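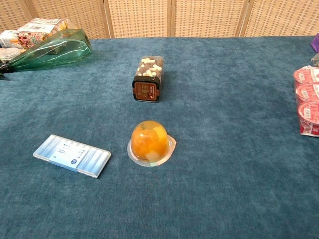

Skatex Roller Club - Your Questions Answered

We get a lot of the same questions every September, when the new season starts and people come through the door for the first time, so we've gathered them up on one page. If yours isn't covered, please do write to us or just catch one of the coaches after practice. We love to talk about skating, possibly too much!

I haven't skated since I was a kid. Can I still join?

Of course you can! A good half of our Monday beginners say the very same thing, and most of them are rolling comfortably (and grinning) within a few weeks. Heike Tiedemann runs that group, and she is wonderfully patient - she took up skating in her forties herself, so she remembers what the first wobbly lap feels like.

Do I need my own skates?

Not for your first month. We keep loaner quads up to adult size 13, and you can borrow them for free while you find out whether this is the sport for you. After that we do ask that you get your own pair. Please talk to Renji Hayashi before you buy anything, especially online. Cheap skates with soft boots can make learning a whole lot harder than it needs to be.

What about pads and a helmet?

Helmet, knee pads, elbow pads and wrist guards are required for everyone on the floor, coaches included. A bike helmet is fine for the beginner group, but if you move up to the speed squad you'll need a proper skate helmet.

How long is the track?

It's 100 meters around the inside line. League races at our level are run over 600 and 1,000 meters, so that's six laps and ten laps. It doesn't sound like much until you've done it.

When do you practice?

Beginners skate on Monday at 6 p.m. and the speed squad takes over at 7:30. There's also an open session on weekend mornings, but the times move around depending on the race calendar, so check the board by the front desk.

How does the league scoring work?

Every skater who finishes a race earns points for the club, with more for the top places, and the relay counts double. We ended last season on 2,264 points, good for third place behind Nomura and Kudby, and we were pretty thrilled with that. Junpei Sekiguchi keeps our tally and will gladly walk you through the tie-break rules if you have a spare evening.

Do I have to race?

No, and we won't nag you! Plenty of our members come for the exercise and the company. If you get curious later on, the club time trial in the spring is a friendly way to try it.

What does it cost?

Membership is $44 a month for adults and half that for anyone under 16. Your first session is free.

Can my family come and watch?

Please bring them. The bleachers are open during every practice, and street shoes are fine anywhere outside the blue line. Home meets are free for spectators too.

Who do I contact to sign up?

Aoi Nagano handles new members. Stop by the front desk before any beginner session and ask for her, and allow ten minutes or so for the forms and for trying on skates.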